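Food bank fridges now open evenings

The shared refrigerators at our Hanura and Moradi sites can now be used until 8 p.m. on weeknights. Members asked for later hours in the spring survey, and the change took effect at the start of the month. 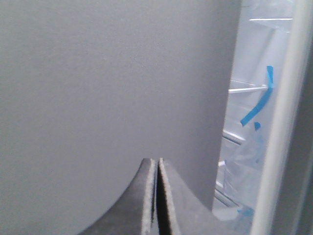
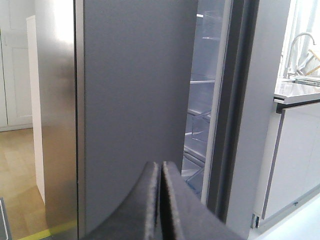

HANURA, June - The food bank passed out 1,246 bags of groceries last month, up from 393 in the same month a year ago. Most of the increase came from fresh items: milk, eggs, greens and cut fruit. Canned goods stayed close to last year's level.

Later hours mean a few changes for people dropping off food. Please bring dairy and meat before 4 p.m. so the day crew can check dates and put it away. Bread, whole fruit and vegetables are welcome until closing. We still can't take home-canned food, opened packages or anything that has been thawed and frozen again.

Write the date on cooked dishes. Masking tape and a marker are kept by the sink at both sites. Cooked food is thrown out after three days, and food with no date goes out the same night.

Jitent Market has agreed to send its unsold produce through the end of summer. Pickups are early, at 6:30 a.m., and we need two more drivers with a cooler or a covered truck bed. Gas is paid back at the end of each month - keep your receipts.

The Stevex Street site will stay closed while the floor is replaced. People who normally go there can use Moradi, which is on the same bus line. We have 200 printed cards with the new hours and both addresses. Take a stack for your building or your church.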